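**Lorham Arena: capped at 717 through June, what happens to our seats?**

**rowsixteen**
The club emailed season ticket holders this morning. The county health office is letting the last home games go ahead with people in the building, but capped at 717. We have 947 season ticket holders, so some of us are going to be left out every game. The email says seats will go by ballot in the Arnix app and that it opens at noon. It doesn't say how pairs or families are handled, or whether you get money back for the games you don't get into.

Has anybody gotten a straight answer from the office? I called twice and got voicemail.

**pucks_and_pie**
I got through. They said households go in as one entry if they're on the same Arnix account. If you bought separately you're separate. So my brother and I, who have sat next to each other for years, are two entries, and there's no way to link them.

Refunds are "under review."

**delmar_h**
717 is too many. I know that won't be popular here. The seats aren't the problem, the concourse is. There's one concourse, it has one set of restrooms on each side, and at intermission everybody is in it. You can space people out in the stands all you like and then they all stand in line for a pretzel.

**rowsixteen**
They said no food sales, so there's no pretzel line. Restrooms only, and you go when an usher calls your section.

**delmar_h**
Then people will eat somewhere else on the way in. The diner across the lot was packed before the last game we were allowed at, and so was the bus. Neither of those is covered by anything in that email.

**tilly_v**
The bus is covered, sort of. Trudo is running the shuttle at half the seats and adding a second one. It's on their page. They leave the park and ride at 5:30 and 6:10, and you have to book the slot ahead. The return is one trip only, 20 minutes after the final buzzer, so if it goes to overtime I don't know what they do.

The bag rule is on the same page as the bus times and a lot of people will miss it. No backpacks, no purses bigger than a paperback, no coolers. Anything bigger has to be mesh or clear so the gate staff can look in without touching it.
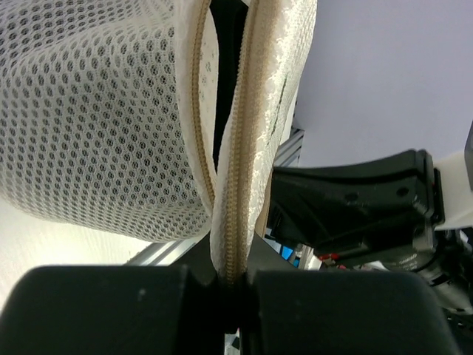
There is no bag check this time either, so if you bring the wrong thing you have to walk it back to your car. If you came on the shuttle you don't have a car. Plan for that.

**pucks_and_pie**
So how am I supposed to bring a blanket? It's freezing in there.

**tilly_v**
Carry it over your arm. Coats and blankets are fine as long as they aren't in a bag you can't see into.

**grumbling_gary**
I've had the same seat since the building opened and now I have to win a lottery to sit in a different one. They should go by how long you've held the ticket. It's the only fair way.

**rowsixteen**
Fair for you. I've had mine four years and paid the same as you did.

**grumbling_gary**
Four years is four years.

**mk_nurse**
I work at the hospital, and I'd ask people to read what the county put out and not only what the club put out. They are not the same. Saron Seyoum from the county health office was on the radio at 8 and said the cap gets looked at again after each home game. If the numbers go up it can drop, or the game goes back to no spectators with a day's notice. The club email makes it sound like 717 is settled through June.

She also said masks stay on in your seat. The email says "encouraged."

**delmar_h**
That's exactly my point. The club needs the gate money and words it one way, the county words it another, and the ushers are the ones who have to argue with people about it.

**hattrick_hank**
I don't think the club is being sneaky. I think whoever wrote the email was in a hurry. Teodor Amundsen answered me when I wrote to him directly, within the hour. He's the general manager, he didn't have to. He says:

- masks are required, and a corrected email is coming
- if a game is closed to spectators you get the full price of that game back
- if you lose the ballot you get a credit for next season, not cash
- losing one ballot puts you ahead in the next one

I can live with that. The credit instead of cash I don't love.

**pucks_and_pie**
Credit is no good to people who are out of work. My neighbor gave up her tickets over less.

**hattrick_hank**
I said I don't love it.

**rowsixteen**
Did he say anything about visiting fans? The Hjaltested game always brings a crowd.

**hattrick_hank**
106 seats for them, normally. This season none. He was clear on that. They're being told not to travel.

**grumbling_gary**
Good.

**delmar_h**
They'll travel anyway and watch it in the bar on Mill Street. Then they're in the bar with our people who lost the ballot. I would rather have them in the building with a mask on, and I was the one saying 717 is too many.

**mk_nurse**
Agree with you on the bar.

**tilly_v**
Update on bags. I called the gate office and they confirmed mesh is fine, any color, zipper or drawstring, as long as it opens all the way and they can see what's inside. You hold it up yourself at the table and they don't handle it.
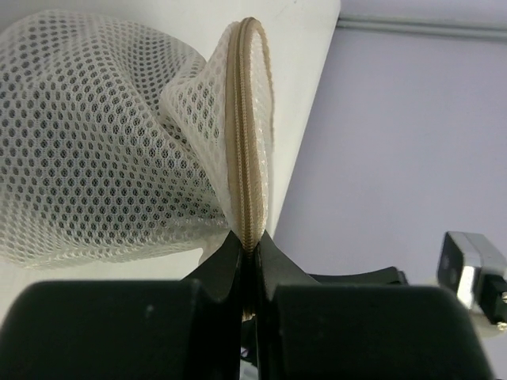

*White mesh laundry bag, tan zipper.*

They also said one bag per household, and that diaper bags are allowed but go through the east door. Medical supplies too, east door.

**pucks_and_pie**
Thanks. East door is the one by the skate shop?

**tilly_v**
Yes. It opens 45 minutes before the game. The others open at an hour.

**rowsixteen**
The ballot is open, by the way. It took three tries to load. I put in for all the games. It asks for your section preference but says it isn't guaranteed, and section 16 is grayed out for me, which is where I sit.

**grumbling_gary**
16 is grayed out for me too. I'm calling them.

**hattrick_hank**
16 is blocked off because it's right over the visitors' bench. It's in the corrected email, which just came through. Check your spam folder, mine went there.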